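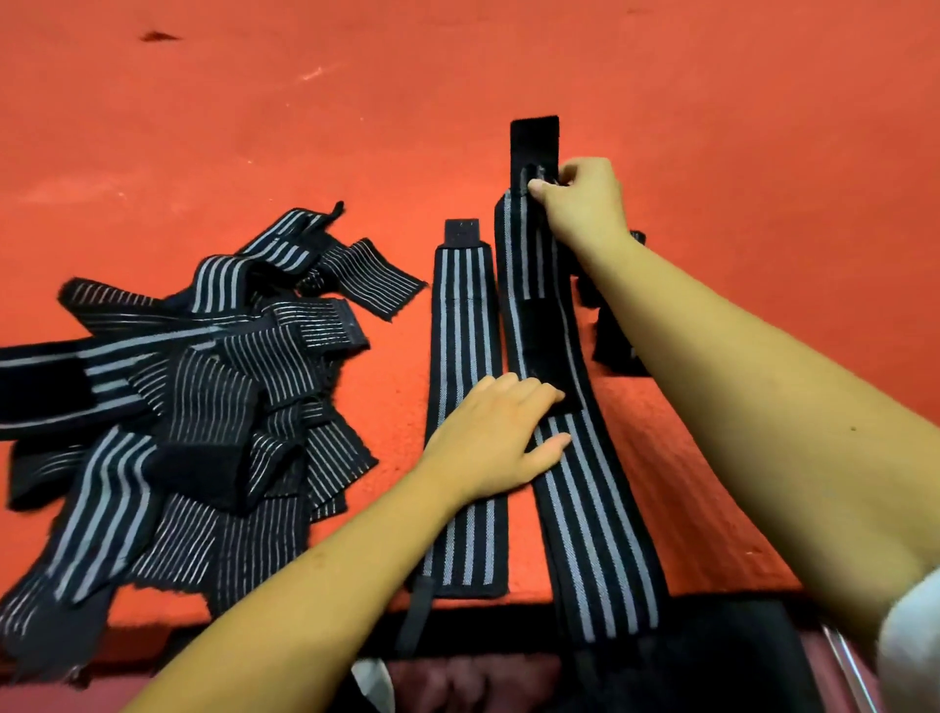 カテゴリー：事業報告 ＞ 受託製造 ＞ 助成事業

小児用顆粒剤の苦味マスキング工程 スケールアップ事業 中間進捗報告

提出先：助成プログラム担当 アンヌンツィアータ・カルボーネ様
提出元：プリテック(Priteck) ダンダストープ(Dandasthorpe)工場 製剤技術グループ

前回の報告で「次回までに試作三ロットを完了する見込み」と書きました。完了したのは二ロットです。三ロット目は十一月に流動層コーティング装置の中で大きな塊になり、現在は廃棄品保管庫にあります。廃棄にも承認書類が要るため、この塊は当面、本事業でもっとも丁寧に文書化された成果物であり続けます。以下、順にご報告します。

1. 本期の概況

対象は従来どおり、フロビセル(Flovisel)顆粒の被覆工程です。原薬がたいへん苦く、小児に飲ませるには粒子一つ一つを膜で覆う必要があります。実験室の小型機では申し分のない顆粒ができていました。助成の目的は、これを容量300リットルの実生産機で再現することにあります。申請書では「同条件の比例拡大により移行可能」と説明しましたが、装置のほうは申請書を読んでいなかったようです。

本期に終えたのは、据付時適格性評価、運転時適格性評価、プラセボによる予備運転、原薬入りの試作二ロットです。終えていないのは、三ロット目、洗浄バリデーションの最終回、それに包装形態の決定です。計画に対する進捗は、工程表の項目数で数えて65パーセントになります。前回は同じ数え方で71パーセントとご報告しました。進捗が後退した理由は、運転時適格性評価のあとで給気系の部品を交換し、完了としていた項目をいくつか未完了に戻したためです。数字だけ見ると事業が若返ったことになりますが、品質保証部門の判断は妥当だったと考えています。

2. 装置

コーティング装置はライトナー(Leitner)製で、納入そのものは予定どおりでした。予定どおりでなかったのは建屋の側です。装置の高さは図面で確認済み、天井の高さも図面で確認済みでしたが、その図面が作られたあとで天井に空調ダクトが一本増えていました。ダクトの移設に三週間を要し、費用は当社負担としています。助成金からは支出していません。

据付後の運転で、給気湿度の制御に癖があることが分かりました。朝は安定しているのに、午後二時を過ぎるとじわじわ上がります。はじめは計器を疑い、次に除湿機を疑い、しばらくは互いを疑っていましたが、原因は隣室の洗浄作業でした。毎日その時刻に始まる洗浄の湿気が、共用の排気系を通じて戻ってきていたのです。現在は洗浄を夕方に移し、排気側に逆流防止のダンパーを追加しました。先に述べた給気系の部品交換も、このときに併せて行ったものです。
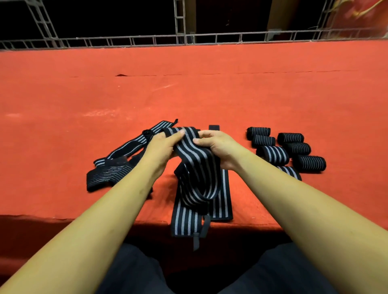

ダンパー追加後の運転では、午後になっても湿度は管理幅に収まっています。ただし夏場のデータがまだありません。ダンダストープの夏は短いものの、湿気に関しては手を抜かないため、次の夏を越すまでは「解決」という語を使わず、「収まっている」としておきます。

3. 試作ロットの結果

一ロット目は、被覆量が目標を下回りました。顆粒の見た目はきれいで、社内の味の官能評価に出したところ、評価者の一人が記録用紙の自由記述欄に「苦い」とだけ書き、残りの欄を白紙のまま返してきました。情報量は少ないものの、溶出試験の結果とはよく一致しています。なお、官能評価は社内倫理審査の承認を受けた手順に従い、吐き出し法で行いました。

二ロット目は噴霧速度を落とし、時間をかけて被覆しました。溶出挙動は小型機の顆粒とほぼ重なり、粒度分布も規格内です。自由記述欄には「やや紙の味」とありました。苦味に比べれば紙は前進です。ただし運転時間が一直の勤務時間に収まらず、班の引き継ぎをまたぐことになりました。このままでは商用生産の採算が合いません。

三ロット目は、その時間を縮めるために噴霧速度を中間値に設定したものです。運転開始から途中までは順調で、記録紙の線もまっすぐでした。その後、層内の温度が下がりはじめ、差圧が上がり、顆粒が互いに付着して流動が止まりました。調査の結果、噴霧ノズル7本のうち一本の先端に被覆液が固着し、噴霧が片側に偏っていたことが分かりました。噴霧速度そのものが高すぎたのか、ノズルの偏りがなければ耐えられたのか、現時点では切り分けられていません。社内では前者を支持する者と後者を支持する者に分かれており、昼食の席順にもやや影響が出ています。

逸脱報告書は発行済みです。是正措置として、運転前のノズル先端の点検を手順書に加え、被覆液の攪拌終了から噴霧開始までの保持時間に上限を設けました。点検項目はもともと設備側の手順書にはあったのですが、製造側の手順書には写されていませんでした。両者の書式が違い、表の列が一つ足りなかったという、書いていてあまり気の進まない経緯です。

4. 洗浄バリデーション

三回連続の適合が必要なところ、二回まで適合しています。三回目は三ロット目の運転後に予定していましたが、塊の除去に通常と異なる手作業が加わり、代表的な洗浄とは認められないという判断から見送りました。除去にあたった班からは、装置の覗き窓をもう少し下に付けてほしいとの要望が出ています。ライトナーに伝えたところ、次の型式では検討するとの返答でした。当工場で次の型式を買う予定はありません。

なお、拭き取り試験の回収率については、前回カルボーネ様からご質問をいただきました。ステンレス面は十分な値が出ています。問題は濾布で、同じ試験法では安定した値が得られないため、製品専用とし、他品目とは共用しない運用に改めました。交換頻度は今後の運転結果から決めます。濾布の費用は当初予算の消耗品費に含めておらず、この点は下の支出の項にも記しました。

5. 包装

スティック分包とボトルの二案が残っています。営業部門はスティックを、包装部門はボトルを推しており、双方から比較表が提出されました。二つの比較表は項目がほとんど重なっておらず、比較表の比較表が必要な状況です。技術グループとしては、スティック分包時のせん断で被膜が傷むかどうかを先に確認したいと考えています。二ロット目の顆粒を使い、充填前後の溶出を比べる試験を計画中です。使用量はわずかで、安定性試験用の保存分には手を付けません。

安定性試験は二ロット目について開始しました。加速条件の初回時点では規格からの逸脱はありません。初回時点で逸脱があったらそれはそれで大ごとですので、現段階では恒温恒湿槽がきちんと動いている、という程度にお読みください。

6. 支出

装置購入費は予算どおりです。人件費は、二ロット目の長時間運転と三ロット目の調査により、計画を上回っています。分析費は下回っています。三ロット目の分析が発生しなかったためで、節約の成果としてお示しする気にはなれません。消耗品費は濾布の専用化により期末までに不足する見込みです。費目間の流用について、分析費から消耗品費への振り替えを別紙の様式で申請いたします。様式の「流用を必要とする理由」欄は二行しかないため、続きを本報告の第4項としてお扱いいただければ幸いです。

7. 次期の計画

まずノズルの偏りと噴霧速度の影響を切り分けます。プラセボで、ノズルを正常な状態に保ったまま三ロット目と同じ噴霧速度を再現し、流動が保たれるかを見ます。保たれれば原薬入りで三ロット目をやり直し、保たれなければ速度をもう一段下げ、代わりに給気風量で時間を稼ぐ方法を試します。後者の場合は運転時適格性評価の範囲を一部広げることになり、進捗率がまた少し若返る可能性があります。あらかじめお伝えしておきます。

洗浄バリデーションの三回目は、やり直したロットの直後に行います。包装形態は、充填試験の結果が出てから決めます。営業部門はそれより早い決定を希望していますが、顆粒がまだ三ロット揃っていないことを説明し、一応の了解を得ました。

全体の完了時期は、申請時の計画から一四半期遅れる見通しです。助成期間の末日には収まる計算ですが、余裕はほとんどなくなりました。期間延長の申請が必要かどうかは、やり直しの三ロット目が終わった時点で判断し、必要な場合は次回報告を待たずにご連絡します。

カルボーネ様の工場ご視察については、三ロット目のやり直しに合わせていただくことも可能です。その場合は午前中の早い時間からの運転となります。更衣室の入室教育に少しお時間をいただくほか、香水と整髪料はお控えください。駐車場は正門側が工事中のため、北側の搬入口からお入りください。

添付：工程表(改訂版)、逸脱報告書写し、費目間流用申請書、ノズル点検手順書(改訂案)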